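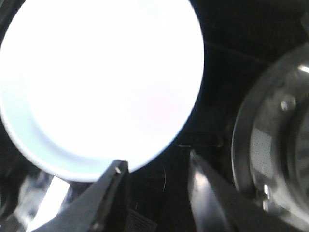 **Figure 1.** Round white plate, dark background.

## 4. How old is an old restaurant?

Besdale's eating places are routinely described as older than their records allow. The Zekusow Lunch Room is the best-known case. Its later menus claim 138 years of "unbroken service," a figure repeated in two town histories and on a sidewalk plaque. We could not find support for it. The earliest deed names a feed store on the lot, and the first license to serve meals came 50 years after the founding date printed on the menus. Counting the feed store as a restaurant seems generous.

The usual reply is that shops of the period sold food informally, so a missing license proves little. That may be so. It also means the claim can't be tested, and we see no reason to repeat it as fact.
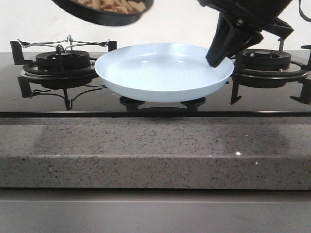 **Figure 2.** Light blue pan at the middle burner; tan, cereal-like pieces in a dark pan above.

Newspaper notices help less than we had hoped. We read 3,225 of them and kept only those that named a dish, a price or a change of owner. Most were paid advertisements. The Nuvia Grill, across the street, advertised "the oldest kitchen in Besdale" in the same July that its owners applied for their first building permit. Editors printed such lines without comment, and later writers copied

them into local histories with the quotation marks removed.
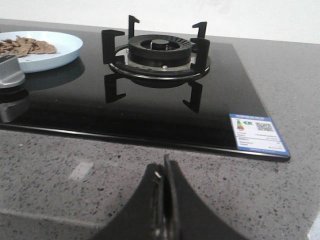 Oral accounts have the same weakness. People who ate at the Zekusow as children remember the counter and the soup clearly, but their dates tend to match the plaque, and several mentioned having read it. We therefore use interviews for what was served and how the room was laid out, and leave them out of the timeline in Section 5.

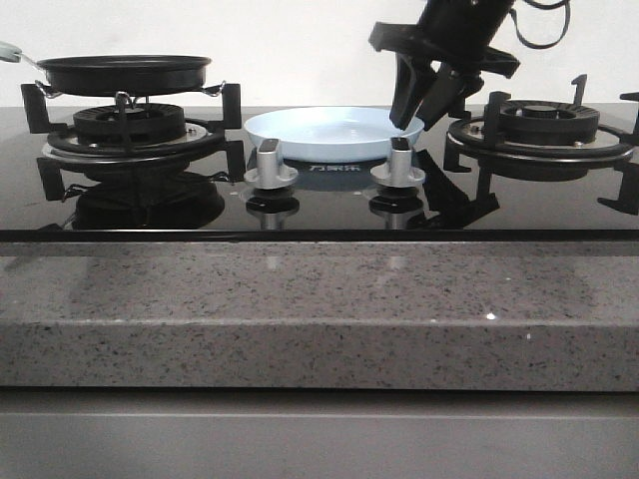 P. Saengthong

The shorter timeline will disappoint some readers. It still leaves gaps, including a change of ownership for which we have only an undated receipt, and we have not filled them by guesswork.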